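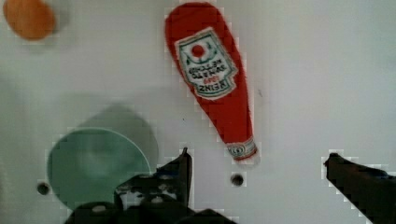 Ketchup is only squashed tomatoes, according to Algirdas Liepiņa, and he will not be moved on the point. He is partly right. Tomatoes make up most of what goes into ketchup, but if you squashed some in a bowl and left them there, you would have a puddle of seeds and juice. It would run straight off your chips.

What is in ketchup?

Most ketchup is made from tomatoes, vinegar, sugar and salt. Small amounts of spices go in too. Cloves, allspice, onion and celery are common, although makers do not always say which ones they use.

Each part does a job. The tomatoes give the colour and a lot of the flavour. Vinegar makes it sharp and also helps it keep for a long time, as most germs do not grow well in sour food. Sugar balances the vinegar. Salt brings out the other tastes.

How is it made?

Factories use tomatoes that were grown for cooking. They have thick flesh and less water than the ones you slice for a salad. They are picked when they are red all the way through.

First the tomatoes are washed and sorted. Then they are chopped and heated, and pushed through a sieve. The skins and seeds stay behind and the smooth part goes through.

Next the smooth tomato is cooked so that water leaves it as steam. It gets thicker and darker as it cooks. Many factories buy their tomato already thickened into a paste, so that they can make ketchup all year and not only in late summer when the tomatoes are ripe.

The vinegar, sugar, salt and spices are mixed in and everything is cooked again. Air bubbles are taken out, and the hot ketchup is poured into bottles and sealed.

Why does it get stuck?

You have probably tipped up a glass bottle of ketchup and waited. Nothing comes out. Then you give it a shake and a great red dollop lands on your plate.

Ketchup is a strange sort of liquid. When it is left alone it is thick, almost like a jelly. When it is shaken, stirred or squeezed it becomes thinner and starts to flow. When you stop, it thickens again. Scientists call this shear thinning. "Shear" means one layer sliding over another.

Inside the ketchup there are tiny bits of tomato, and they catch on each other and hold everything in place. A push makes them slip past one another. Some paints behave in the same way. They spread easily under a brush, then stay on the wall without dripping.

Squeezy bottles make life simpler. Squeezing gives the ketchup its push, and many of them stand on their lids so that the ketchup is already at the opening.

Has ketchup always been red?

No. The word probably comes from Asia, where it was a name for a thin, salty sauce made from fish. Traders brought the idea to Britain hundreds of years ago, and cooks there tried to copy it with what they had. They made ketchup from mushrooms, walnuts and even oysters. Mushroom ketchup is brown and runny, and you can still buy it in some shops.

Tomato ketchup came later, in the 1800s. Early kinds were often thinner than ours. Over time people added more sugar and vinegar, and it became the thick red sauce we know.

Is a tomato a fruit?

To someone who studies plants, yes. A fruit is the part of a plant that grows from the flower and holds the seeds, so tomatoes, cucumbers and pumpkins are all fruits. Cooks usually call tomatoes a vegetable, as we eat them with savoury food. Both answers are fine – it depends on who is asking.

Pretend ketchup

Ketchup turns up in toy kitchens as well as real ones. Some toy food is made of wood or hard plastic. Some is soft, like a plush ketchup bottle with fuzzy red fabric where the sauce would be and a label on the front. You know what it is at once, even though nothing could ever be poured out of it. The shape and the colour tell you. A wide bottle with a narrow neck, in bright red, is enough for most people.

Toy makers choose these clues carefully. If the same bottle were blue you might guess it was shampoo. Next time you play shops or cafés, look at the pretend food and see what clue gives each piece away.

Try it yourself

You can watch ketchup change from thick to thin at home. Ask a grown-up before you start.

You will need tomato ketchup, a clean spoon, two small plates and a baking tray to catch drips.

1. Put one spoonful of ketchup in the middle of the first plate. Leave it alone for 9 minutes.

2. Put one spoonful on the second plate just before the time is up, and stir it quickly for 40 seconds. Scrape it back into a heap.

3. Stand both plates on their edges in the tray, leaning against something heavy. Watch how each heap slides.

The stirred one may slide sooner. Sometimes the difference is small, and some brands are thicker than others, so have a few goes. Try water on a plate as well. It runs straight away whether you stir it or not – that is how an ordinary liquid behaves.

Wash the plates in warm soapy water when you have finished, and do not put the ketchup back in the bottle.

Words to know

Paste: a thick, smooth mixture.

Savoury: salty or spicy and not sweet.

Shear thinning: becoming runnier when stirred, shaken or squeezed.

Sieve: a tool with small holes that lets fine bits through and keeps big bits back.

Vinegar: a sour liquid used in cooking and for keeping food from going bad.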